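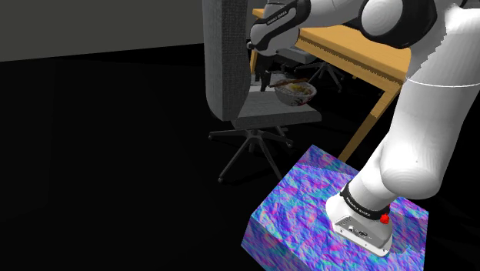
4. Unpacking and first set-up

Your Stilari countertop dishwasher has traveled a long way in a box, and it would like to come out the right way up. Read this section once before you start. Everyone skips that sentence, and then Siwan Harries on the support line gets to read it to them over the phone.

You will need
A Phillips screwdriver
A towel you don't love
A bucket
A second person, awake

4.1 Opening the box

1. Put the box on the floor near the counter where the dishwasher will live. Check that the arrows on the side point at the ceiling.

2. Cut the tape along the top. Keep the blade shallow. The drain hose is packed directly under the flaps, a decision we have discussed at length with the packing department.

3. Lift out the hoses, the cutlery basket and the bag of fittings. Set them somewhere you will remember.

4. Fold the flaps back and slide the box up and off. Do not pull the dishwasher up by its door. The door handle is rated for opening the door.

5. With your second person, lift the machine by its base and set it on the counter.

CAUTION: The machine weighs more than it looks. Bend your knees. If you have been told not to lift things, this is one of the things.

Note: Keep the box and the foam for the length of the return period. After that the cat may have it.

4.2 Choosing a spot

1. The counter must be flat, and it must reach all the way under the machine. All four feet go on the counter. Three is a popular number but it is not supported.

2. Leave 2 inches free behind the machine for the hoses and 18 inches free in front for the door. Open the door fully before you connect anything. If it hits the faucet, you will be glad to know now.

3. Turn the feet by hand until the machine stops rocking. A level is nice. A marble placed on top also works, and is more fun.

CAUTION: Do not set the machine on or over a stove, including a stove you never use.

4.3 Connecting the water

1. Unscrew the aerator from the tip of your kitchen faucet. If it won't turn, wrap it in a rubber glove and try again, then try a wrench, then try whoever last cleaned it.

2. Screw on the adapter. Two washers are supplied. Use the thick one first; use the thin one if the thick one leaves the adapter crooked.

3. Push the inlet hose onto the adapter until it clicks. A soft click doesn't count.

4. Hang the drain hose over the edge of the sink and clip it in place. The end must stay above the water line in the sink. An unclipped hose will leave the sink partway through the cycle and wash your kitchen.

5. Turn on the cold water slowly and watch the joints for a full minute. Here is where you use the towel.

Note: Pull-out spray faucets do not fit the adapter. There is a tank fill mode for these, described in section 6, and that's where the bucket comes in.

4.4 First run

1. Plug the machine into a grounded outlet. No extension cords, even the good one.

2. Leave the racks empty. Pour a cup of white vinegar into the bottom of the tub.

3. Close the door, press Program until the light next to Rinse comes on, and press Start. The first thing you will hear is a hum, followed by a noise like a small dog drinking. Both are correct.

4. The Rinse program takes 17 minutes. Stay in the room for this one.

5. When the machine beeps, turn off the faucet, then open the door. Stand back a little, as steam comes out ahead of everything else.

If the display shows E13, the machine is not getting water. Check that the faucet is open. Please do check, even if you are certain. Then look for a kink in the inlet hose and press Start again.

If the display shows nothing, see 4.4, step 1.

Now load some dishes. Section 5 covers how, and settles the question of which way the forks go.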